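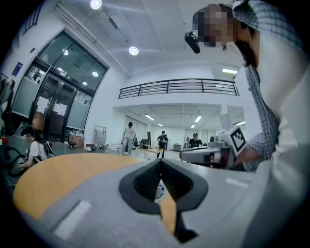
The big room with the balcony, one of the round tables on the left.

So I have been thinking about tables for most of a week, which is a sentence I never expected to type on this blog, but my cousin Fernanda Mendes is getting married in June and I somehow ended up in charge of seating. Sixty-two people! I said yes on the phone while I was draining pasta, and I think she knew exactly what she was doing.

I went to see a hall, and I liked it right away. It's bright, with a white ceiling and round lights, and there's a mezzanine with a dark metal railing running along it. My aunt Conceição Patrício will want to stand up there and make a toast over everyone's heads. I'm not going to stop her. There are big glass doors too, with dark frames and tinted panes, so I'm hoping for some nice evening light if the weather behaves.

But the tables. Fernanda wanted long ones, the way they did it at the Coelho place for her brother's party, everybody elbow to elbow down two sides. I remember that party. I sat at the far end by the coats and talked to the same uncle for four hours about his boat. With a round table you can at least lean over and join somebody else's conversation, and no one is stuck on the end because there is no end. I've been making this speech to anyone who'll stand still.

I do have some worries. A tablecloth for a round table costs more than you'd think, and the ones I borrowed from my neighbor on Puneder Street are all rectangles. I tried one on my own kitchen table (also round, much smaller) and the corners hung down to the floor like a sad ghost. My mother says to pin them up. I say we leave the wood showing and put the money into flowers.

And I mean it about the wood. Look at the color on it:
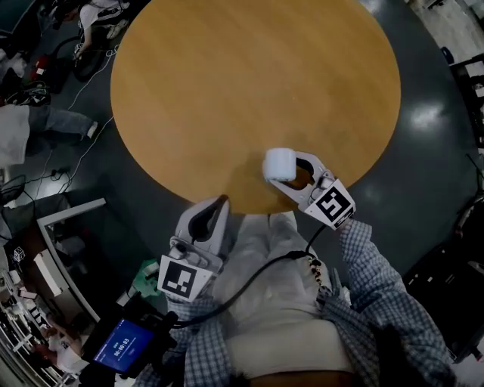 Nearly bare tabletop. That orange-tan is even warmer than I'd hoped.

With a finish like that I would only put a runner or a little mat in the middle, one low vase, and then plates. Low is important to me. At the Windell dinner last fall they had those tall glass things with branches coming out, and I spent the whole meal talking to a branch.

Current plan, and Fernanda, if you're reading this, you can still yell at me: seven people to a table in most cases, and a couple of tables with an extra chair squeezed in for the cousins who come as a pack. Kids near the doors so they can be walked outside when they get loud. Grandparents away from the speakers. I wrote all the names on sticky notes and had them on the living room wall until the fan got them, so now half the groom's side is under the couch.

I also have 24 jam jars soaking in the bathtub right now – the labels are from Trelia, the apricot one, and that glue does not want to let go. If you know a trick besides baking soda and oil, please leave it in the comments. I've done both and my hands smell like a salad.

Next I need to get in there with a tape measure and figure out how much room there is between chairs. I'll bring the good one this time.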